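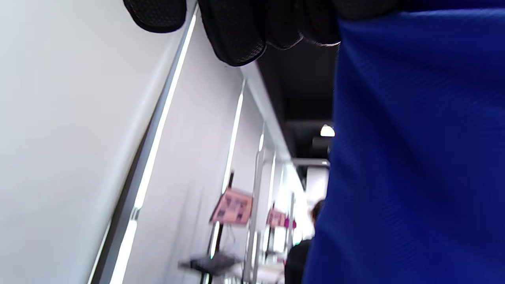
Week 5 handout: Wovens, meshes and what a fold can tell you

OK, so last time we got a bit lost in fiber content (my fault, I love fiber content), and today I want us back on structure. Bring your pick glass, your notebook and the swatch card from the Uststead set. If you lost the card, there are spares in the drawer by the steamer.

Start with the blue. It has a fine, regular weave with faint diagonal ribbing, and a diagonal is always your cue to ask about twill! Don't write "twill" down yet, though. Get a real piece under the glass and follow one yarn over and under before you commit. I marked 9 papers last term that went straight from "diagonal" to "twill" with no yarn path drawn, and I took points off every one.

Now the creases. Look at how the shade deepens along them, then compare the smooth, taut stretch lower down. When you match color, match on the flat part. The Marwat dye sheet is no help if you hold it against a shadow.

The black mesh has tiny, evenly spaced holes in a honeycomb sort of pattern, and it droops in two rounded lobes. Drape like that is worth sketching (quick sketch, no shading). Note the slightly fuzzy edges too, and write "edge finish?" beside them, because we'll come back to seams in Cindport lab.

For next class:
Read page 69 in the Vaminitz reader, plus the chart on page 220.
Mount two swatches, one woven and one mesh, with the grain marked in pencil.
Draw the yarn path for the woven one, big enough that I can read it without my glasses.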